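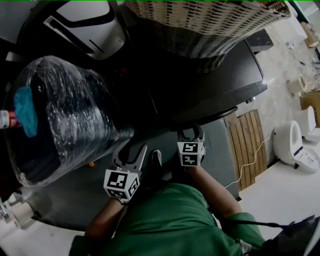
*Las dos pinzas de mano, sujetas ante la mesa gris, con los cubos de marcadores puestos.*

**Taller - puesta a punto de las pinzas, mayo**

Rápido, que hay que cerrar el boletín. Las pinzas de la celda Grondow vuelven a estar en servicio. Resumen de lo hecho:

- Cubos de marcadores: fuera los viejos, montados los nuevos. El izquierdo bailaba un poco en el soporte, de ahí los saltos de posición que veíamos en las grabaciones. Tornillo nuevo y fijador. Apretar a mano, sin pasarse.
- Dedos negros: limpios con alcohol. El par derecho cerraba torcido, se ha vuelto a centrar. Apertura máxima comprobada en las dos, 90 mm.
- Calibración: repetida entera, 9 posturas por mano. La primera tanda no valió, había reflejos. Ojo con el plastico transparente encima de la mesa, brilla mucho y a veces el programa pierde el cubo.
- Firmware Truron: sigue en la 813. La nueva, cuando Dostov conteste.

Pendiente: los muelles de repuesto de Kalniņš. Pedidos hace 7 semanas, sin noticias. Mientras tanto nada de forzar la pinza derecha con bultos grandes - si el dedo no vuelve solo, parar y apuntarlo en la hoja.

Para quien coja el turno de tarde: antes de empezar, abrir y cerrar cada pinza unas cuantas veces y mirar que los dos cubos salgan limpios en pantalla. Si uno parpadea, pasarle un paño seco. Nada de alcohol en los cubos, se come la tinta (ya nos paso con los anteriores).

La hoja de calibracion está en la carpeta de siempre, pestaña «manos». Dudas, por el canal del taller.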